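Minutes of the Motport Lane Residents meeting, 13/11/2019
Held in the back room of the Bunnag cafe, 7:30 pm

I'm taking the minutes again, so blame me for the spelling! We had 34 people through the door, one more than we had chairs for, and we got going a little late because the coffee did.

Last meeting's minutes: agreed, with one fix. I wrote that the plant sale made $698 before costs. It was after costs, so we're better off than I made us sound.

Bus stop: Brukar (they run the number 35 bus) wrote back at last. They want to move our stop up past the feed store starting in March. Most of us hated this, me included, as it's a long haul with groceries. A few people from the top end were quite pleased, and fair enough. We took a show of hands and it was 21 against, 9 for, and the rest sat on theirs. I'll write to Brukar and ask them to keep both stops for a trial.

Holiday supper: going ahead, same place as last year. Tickets stay at $40 for a family, and yes, that includes pie. We still need two big coffee urns and somebody with a truck. Please don't all bring potato salad (you know who you are).

Newsletter: Plaveo, who print it for us, are putting the price up after New Year. We talked about going email only and went round in circles for nearly 40 minutes. I said my own mother would never read it on a screen, and several people said the same about themselves. Left as it is for now, back on the list next time.

The lane: short one. Someone asked about painting a center line. Others felt it would only make people drive faster. No vote, but I said I'd find out what the county thinks.

Any other business: a blue casserole dish is still at my house from the summer picnic. Come and get it!

We wrapped up at 9:15. Next meeting will be in the same room, and I'll send the date when the cafe confirms it. 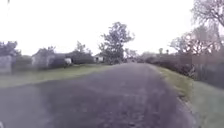
A narrow asphalt road with grass alongside and no painted lines.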